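Office diary, Ollcombe Neighbourhood Centre
19 Jul 2018

The centre opened at 8 and the morning tea program proceeded as scheduled. Mr Toprak advised that the Trerketti Room will be unavailable until the new flooring is laid. 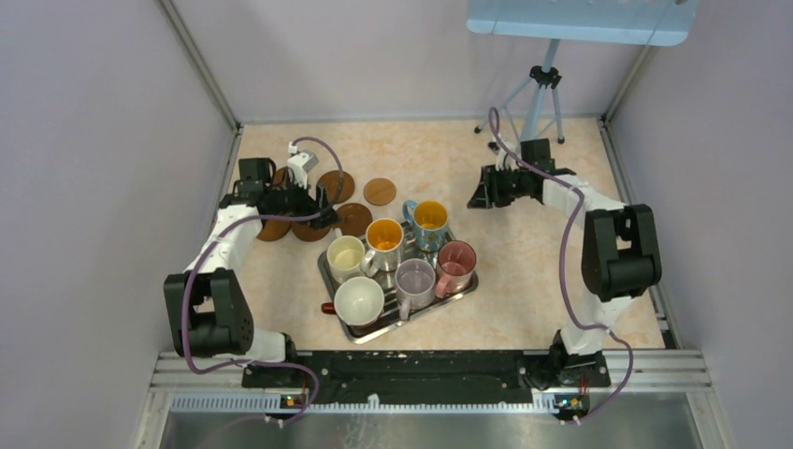 Correspondence was received from Lavham regarding the kitchen lease - the present term expires in March. Colton Beaudoin has been asked to prepare a reply. The Taşdemir family's donation of cookery books was catalogued and acknowledged in writing.

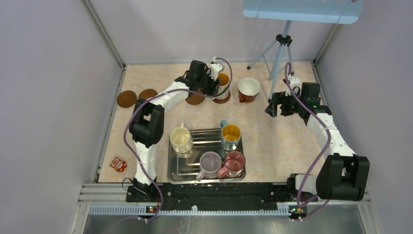

The seniors' choir rehearsed in the hall until noon. Invoice 614 was approved for payment - the piano tuner is to return before the spring concert.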